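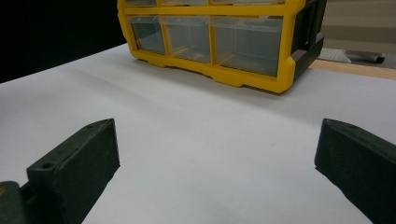 Okay, small-parts drawer cabinets. Everyone in my feed swears one of these will fix your life. I have doubts and a lunch break, so, a thread.

1/ Mine has a yellow frame and clear drawers. I bought it after reading a post by Blair Skinner claiming she sorted an entire garage in 90 minutes. Blair, I've seen your garage.

2/ The pitch is always "see everything at a glance." Sure, with empty drawers. Fill one with black screws and one with slightly longer black screws and tell me what you're glancing at.

3/ Then there's the sizing. The drawers in the bottom row aren't all the same width. Great for variety, bad if you ever want to swap two of them because you changed your mind about where picture hooks go. I change my mind a lot about picture hooks.

4/ People say label everything. I labeled everything on the last one, back in November. By spring the drawer marked FUSES had birthday candles in it and the fuses were in a mug.

5/ The Natell guide (someone always sends me the Natell guide) says to start with 100 categories and trim down. I don't own 100 categories. I own screws, not screws, and batteries that may or may not work.

6/ Also the guide wants you to dump it all on the floor first. I have done this. I was still stepping on washers 2 weeks later.

7/ Fine, something nice. A frame in a loud color is easy to spot on a shelf. My old cabinet was gray on a gray shelf in a dark closet and I'd forget I had it, then go buy more wall anchors.

8/ My plan, such as it is: big stuff in the wide drawer at the bottom, things I use every month next to it, and no drawer called MISC. The last MISC drawer took over the two around it.

9/ Somebody is already asking about wall mounting. Maybe. I don't trust my drywall with a cabinet full of metal and I trust my anchors less. It stays on a table for now.

10/ Will I still be using it in a year? The jelly jars lasted four months, the tackle box lasted one. I'd put my money on the jars — but I've still got a coffee can of hinges to sort tonight, so we'll see how far I get.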